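Grumthorpe mill open day, quick notes

Writing this up fast before I forget it all. 2026-10-13, open day at the Grumthorpe woolen mill. Gates at nine, we got there twenty past, already a line down to the bridge. Parking in the field, bring boots. Tickets 30 dollars for the full tour, kids free, cash only at the gate but cards fine in the shop. Go figure.

Tour starts in the wool store. Smell hits you first, sheep and machine oil. Bales to the ceiling, most of them from a farm group called Te Moana. Marjorie Kershaw took our group, she ran the carding room for years and still talks over the noise like it's nothing. Every bale gets a number chalked on the end. Ours was 2697 and we were supposed to follow it through the whole building, which was a nice idea, but we lost it by the second room.

Scouring next. Hot, wet floor, didn't stay long. Then carding, which was the best part. Huge rollers with wire teeth, wool goes in like dirty cotton candy and comes out as a soft web you could read a newspaper through. Could have watched that an hour. We got six minutes.

Spinning is upstairs. Newer machines, Branetti, all in a row, 32 spindles running on the one by the door. Marjorie showed us how to join a broken end with a twist of the fingers. I tried it three times. No luck. A girl of maybe ten got it first go.

Weaving shed was only half running. Earplugs in a bucket at the door, take two pairs. Saw a blanket come off the loom in a gray and rust check, pattern name Skerkum, they've been making it forever and it sells out every winter. Finishing room was closed so no teasels, a real shame, that was the bit I'd read up on.

Lunch in the canteen. Soup and a roll, good soup. Slow line.

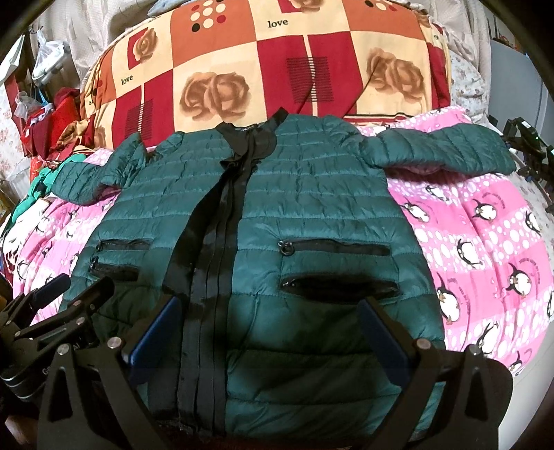

Now the cold. Nobody warns you about the yard. Half the tour is walking between buildings and the wind comes straight up the valley, then you step into a room that's like a greenhouse. Layers, somthing you can unzip, pockets for the earplugs and the map. A bag is a pain on those stairs.

Mill shop last. Seconds bin is right at the back, go there first. Got a lap blanket with one pulled thread I still can't find, and two skeins of the oatmeal. Prices okay, not great.

They do another one in April, smaller, no weaving but the finishing room shoud be open. Email the office to get on the list. I'd get there before nine.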